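How to bring a clearing arm into your canteen without upsetting the people who run it

Last updated March 29, 2022

We love this job. Over the past year our team at Tarkard has helped put table-clearing arms into staff canteens, break rooms and one very busy tea bar, and every time the best part has been watching the people who used to do all the clearing start telling the arm what to do! This page is about that side of it. The wiring is in the Rostotetti manual and you should follow that. What comes next is how to plan the work itself, with the crew who know it.
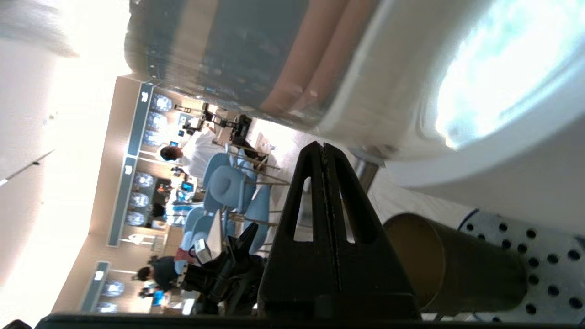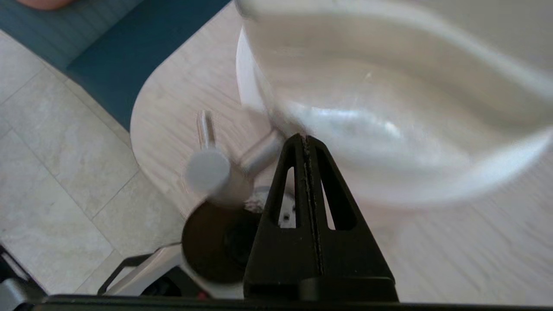 The work at close range: a brown paper cup on its side in the first picture, a large white bowl in the second.

Before you start

You will need a list of everything that ends up on your tables, a trial table, a marker pen, and two or three people from the canteen crew with their shifts covered. Please do cover the shifts. If people are asked to help with the trial on top of a full lunch service they will be tired and cross by the second day, and quite right too.

Step 1. Write down the job as it is now

Ask the crew to talk you through a normal clear-up while you take notes. Don't tidy up what they say. At our Oludley site the notes had things in them that no plan had ever mentioned, such as stacking bowls by how much soup was left in them, or leaving the corner table until last so the late lunch group could sit in peace. Keep all of it. Half of your settings will come from these notes.

Step 2. Sort the items into three groups

Group A is what the arm will handle from day one. Group B is what it will try with someone standing by. Group C stays with people. Let the crew do the sorting and argue about it (they will, it's great). Paper cups tend to start in B, as they tip over and squash easily. Big bowls go in B too until you are happy with the grip on the rim. Anything with hot liquid in it is C, full stop.

Step 3. Run the trial table

Put out a mixed set of items, a few standing, a few on their sides, and a few too close together. Run the arm slowly. One crew member keeps a hand near the stop button and another writes down every pick that fails and why. Swap over every half hour.

At Oludley we logged 2,749 picks in the trial and 2,585 of them went through with no help. The rest were the useful ones! Of those, 123 were items placed too near something else, and a strip of marker on the tabletop to show people where to leave their things cleared up most of that in an afternoon.

Step 4. Rewrite the shift together

Now the part that gets skipped. If the arm takes the mid-morning clear, what does the person who did it do instead? Put the answer on the rota before the arm goes live. At Oludley the crew asked for longer on the serving counter and a proper sit-down break, and got both. Hours stayed the same. If hours are going to change at your site, say so at this stage, in a room, with time for questions.

Step 5. Train everybody, including the quiet ones

Each person should be able to stop the arm, restart it, move an item from group B to group C, and log a fault. We use the short course in the Isaksson training pack, which takes 56 minutes with the practice at the end. Do it in small groups so that everyone gets their hands on the panel.

Step 6. Go live on one row of tables

Stay on one row for at least a fortnight. Hold a ten-minute chat at the end of each shift and change one thing at a time. Pin the current A, B and C lists up by the hatch, and leave a pen on a string next to them so the crew can write on them.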